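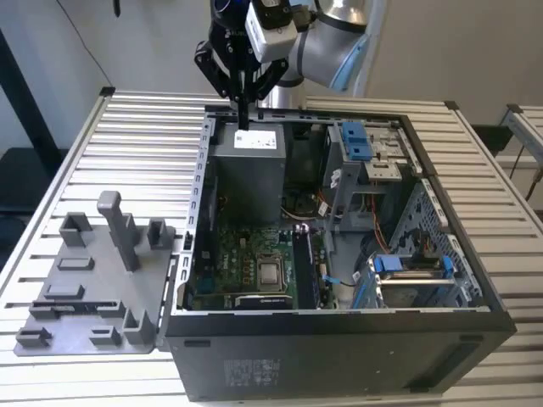
Villola Computer Reuse Workshop
Bench inspection sheet for opened desktop towers
Version 2, in use from 4th April. The old sheet from September can be thrown away.

Fill one sheet for each tower. Write OK, NOT OK or N/A after every line and put your comment under it. If one line in part A is NOT OK, stop there and do not go to part B.

Tower: full size desktop, lying on the side, side panel off
Shelf tag: 47
Place: big bench with the aluminum slats

PART A. BEFORE HANDS GO INSIDE

A1. Mains cord is pulled out from the tower, not only switched off at the wall. OK
Comment: Cord is hanging on the hook with the same tag number. Please continue to do it like this, because last month we had two cords in one box and one of them had a damaged plug.

A2. Power button pressed and held with cord out. OK
Comment: Done two times.

A3. Power supply is closed and has no damage on the metal box. OK
Comment: Gray box, label on the top. I remind everybody that we never open the power supply in this workshop, also when the fan in it makes noise. If it is bad, it goes complete to the Dullach bin.

A4. Tower lies flat and stable on the bench, open side up. OK
Comment: The slats have gaps between them. A small screw can fall into the gap and it takes long time to get it back. Use the magnetic dish.

A5. Wrist strap connected to bare metal of the case. OK
Comment: The clip is a little weak. I can still use it, but I asked for a new one.

A6. Side panel is stored where no one can step on it or cut himself. NOT OK at first, then OK
Comment: I had put it against the leg of the bench, with the sharp edge to the walking side. Moved to the panel rack before I continued. My own mistake, I write it so the next person thinks about it.

PART B. INSIDE THE CASE

B1. Dust and foreign objects. OK
Comment: Cleaned with the soft brush. No loose screws found.

B2. Motherboard, looking only. OK
Comment: Green board. Checked the capacitors with the hand lamp, I did not find any with a round top or brown spot. If you are not sure about one, mark it with the paper arrow and ask, do not push it with the finger.

B3. Processor and socket. OK, with note
Comment: The processor sits in the socket with the metal retention frame around it. Please do not lift the frame to look under. Old paste on the skin should be washed away before you eat something.

B4. Memory. OK
Comment: Pressed down at both ends. The memory test is for the second bench, not for this sheet.

B5. Expansion card. OK
Comment: Black card at the edge of the board. It does not move in the slot when I touch it gently.

B6. Cooling fan, free to turn. NOT OK
Comment: Many thin wires are over the fan and hide a part of it. With power on, a wire can go between the blades. Collect them with a soft tie and keep them away from the fan, then check this line again. Not hard plastic ties, the cut end of these is scratching hands.

B7. Orange and red wires from the drive cage. OK, with note
Comment: No cut or melted place found in the insulation. They come down in bundles into the lower part of the case, so look also behind them. Do not pull on the wires to take a plug out, hold the plug.

B8. Latches on drive cage and caddy. OK
Comment: The blue plastic parts are the ones to press, on the cage and on both ends of the hard drive caddy. Old plastic breaks easily. If it does not open with a small force, stop and look what is holding.

B9. Thin blue cable near the caddy. NOT CHECKED
Comment: I followed it only on the part beside the caddy. Must be followed to both ends before the next power-on.

B10. Ventilation grille. OK
Comment: Small square holes, brushed. Do not use a needle.

B11. Sharp edges. OK, with note
Comment: The silver brackets with the screw holes are not friendly for the fingers. Thin gloves, size on the box, second drawer.

PART C. RESULT

Power-on allowed: NO, not before B6 and B9 are finished.
Time used: some 2 hours, with the cleaning.
Materials used: one pair of gloves, brush, Grillix wipes for the outside of the case.
To order: strap clip from Hashemi. On our list the part has number 930.

Comment to the sheet itself: line B3 has too little space for writing, and I would like to have one extra line for the front buttons. The completed sheet stays with the tower, inside the plastic pocket, until it leaves the shelf.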